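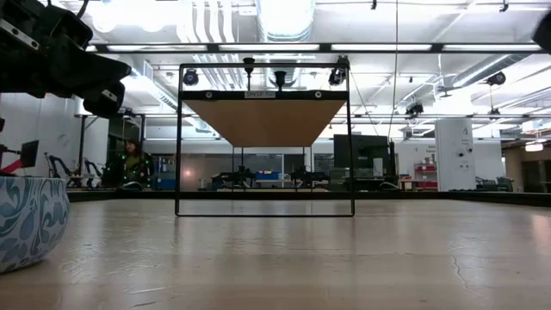

Rivura Puts a Small Shelf and Two Candlesticks on Sale, and Keeps the Claims Modest

Valolham, 04/08/2022 — Do people need another little shelf? Rivura, the Valolham homewares shop, has its doubts. It is adding one to the range anyway, a single flat board on a black metal frame with rounded top corners, meant to stand on a table or a counter. It goes on sale today with a pair of slim black candlesticks, sold separately.

The shelf will not double the size of anyone's kitchen. It holds a few things a little higher than they were before. What a customer does with the space underneath is up to them, though the shop suspects most of it will end up holding mail.

"We get sent a lot of storage that promises to change your life," said Graziella Bellini, the shop's buyer. "I turned down 14 of these before this one. Most of them wobbled, and a few had so much decoration on them that there was no place left to put anything. This one has a board and a frame. I asked what else it did and was told it did nothing else, and I ordered it."

The candlesticks have round flat bases, thin stems and small cups at the top, and one is slightly taller than the other. Rivura tried them in several spots before opening the order book. Side by side at one end of a board they look fine. At the middle of a crowded dinner table, in the shop's view, they mostly get in the way of the salad. The shop also asks customers not to burn candles under a shelf of any kind, this one included.

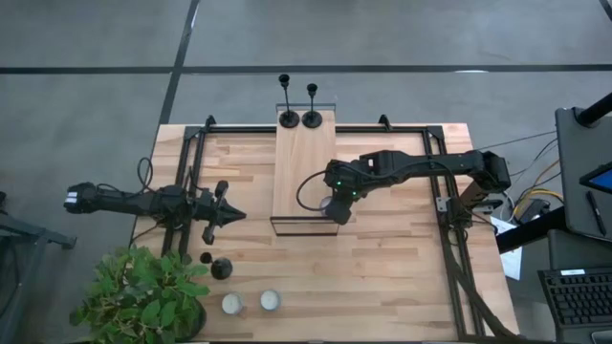

Concetta Marchetti is not convinced that two heights are better than one, and told the shop she would have bought a matching pair without a second thought. Rivura has taken the point. A matching pair is being looked at for next June, with no promise attached.

The shelf comes in one size and one finish. There is no starter set, no bundle and no membership. Unused items can be returned within 15 days, and the shop would like the box back too.

Both items are on the ground floor, next to the bowls. Press questions go to Struan Purves at the Rivura shop desk, Valolham. Samples are lent for 5 days at a time — they do need to come back.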